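Print this page | E-mail this page

4.2 Recording a two-arm trial

1. Set both arms to the Cowie rest pose and start the log.

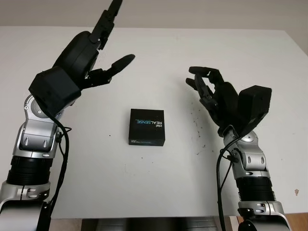
2. Object placement decides how well trials compare. Set the object near the middle of the table, between the hands, as with the black RealSense box. Neither hand may touch it at the start.

Note: Brush crumbs off the table before a new series. Specks can show up as false contacts in the Adala mask.

3. Run 20 trials per object. The May result used 100 trials across five objects.
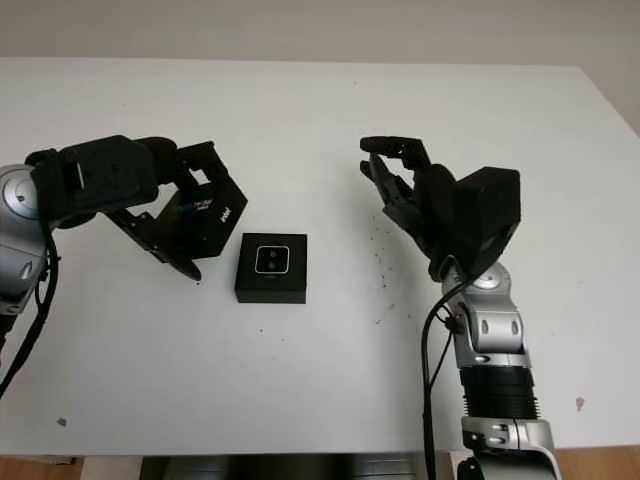
4. The approach phase ends at first contact. Label it by fingertip, one hand at a time. A left fingertip held low beside the box, close to the tabletop, is still labeled "approach" until the contact flag changes.

Caution: Keep clear of both arms until the log closes.

Related items
4.1 Table and arm setup
4.3 Scoring grasps
Grarovent method notes, part 2

Contact: Usman Yousafzai | © Ukonia | Back to top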